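# Chapter 4: Wrappers, Packets and the Stuff Left on the Table

Start with a table after lunch. Any table. Before anybody wipes it there's a layer of small light things, and that layer is what this chapter is about. Not the bottles and boxes, those were Chapter 3. The small stuff. Candy wrappers, snack bags, twists of paper, tissue packets with two tissues left.

Why a whole chapter? Small packaging gets sorted badly. Bottles people know. Ask the same people about a candy wrapper and you get a shrug, then the nearest bin.

By the end of the chapter you should be able to:

- tell paper, plastic film and foil-type wrappers apart by hand
- explain what a mixed-layer wrapper is and why it's a headache
- clear a table in one pass, sorting as you go
- keep a simple tally sheet (you'll need it for the Chapter 5 project)

## 4.1 A week in the Hunine break room

In May, Ratih Subramaniam and Erdal Güler kept every piece of small packaging left on the tables in one break room at the Hunine building. Friday was counting day. Total for the week: 845 pieces, from a room that seats 11 people. Of those, 577 were some kind of plastic film or mixed layer. The rest paper, mostly, and a few odds and ends.

They'd expected more paper. Güler's note in the margin of the tally sheet: "looks like nothing until you pile it up." He's right about the pile. One wrapper weighs next to nothing, and a full bag of them is still light, but it takes up a whole bin. Keep volume and weight apart in your head, we come back to both in 4.4.

Also worth noticing, things travel in groups. A snack bag, a wrapper or two, something to wipe your fingers with. Clear the group together and sort it in your hands. Faster than going round the table four times for four materials.

## 4.2 Three kinds, more or less

**Paper.** Creases and stays creased. Tears easily, and the torn edge is fuzzy. Brown kraft is the easiest to spot. Shop bags, sandwich sleeves, packing filler.

**Plastic film.** Smooth, often printed in strong colors. Squeeze it and it tends to open back up. Stretches a bit before it tears, if it tears at all.

**Foil and mixed layer.** The tricky group. Some is true metal foil. A lot of it is plastic with a very thin shiny coating, or several layers stuck together. Holiday candy is full of it, red and gold especially.

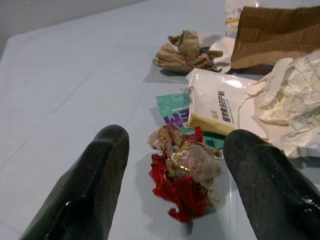

**How do I tell real foil from shiny plastic?**

Squeeze it into a ball and let go. Real foil stays balled up. Coated plastic usually starts to spring open again. It's a quick test and it gets fooled now and then, so when you aren't sure, put the piece under "mixed" on your tally sheet and move on.

Color tells you nothing, by the way. Gold can be foil, plastic, or paper with gold ink. Students lose the most points on this one every year.

Print doesn't settle it either, but read it anyway. Recycling marks are often tiny and tucked into a seam. Flatten the wrapper first, then look. Wrappers from abroad may use marks you havent met, and there's a short table of those at the back of the book.

## 4.3 Clearing in one pass

The method we use was worked out by Xiaoyan Li for the kitchens at Geria. Short version:

1. Three containers at the table edge. Paper, film, mixed.
2. Start at the far side, work toward yourself.
3. Anything with something still inside gets set aside. Half-full tissue packs, unopened candy. Not trash.
4. Flatten paper. Leave film as it is.
5. Crumbs last, wiping toward the edge.

Step 3 gets skipped all the time. Check packets before you toss them, a quick press with the thumb is enough. Ruoxi Jia's class ran the drill with some 11 tables and found usable tissues thrown out at most of teh first few. After that they checked.

Greasy paper: goes in mixed for our purposes. Your local rules may say different. Look them up before the project, write them at the top of the sheet.

**Try it.** Save your own small packaging for one day. Sort it into three piles, then compare with a partner. Where did you disagree? Write down the piece and both reasons. Bring the piece to class, in a bag please.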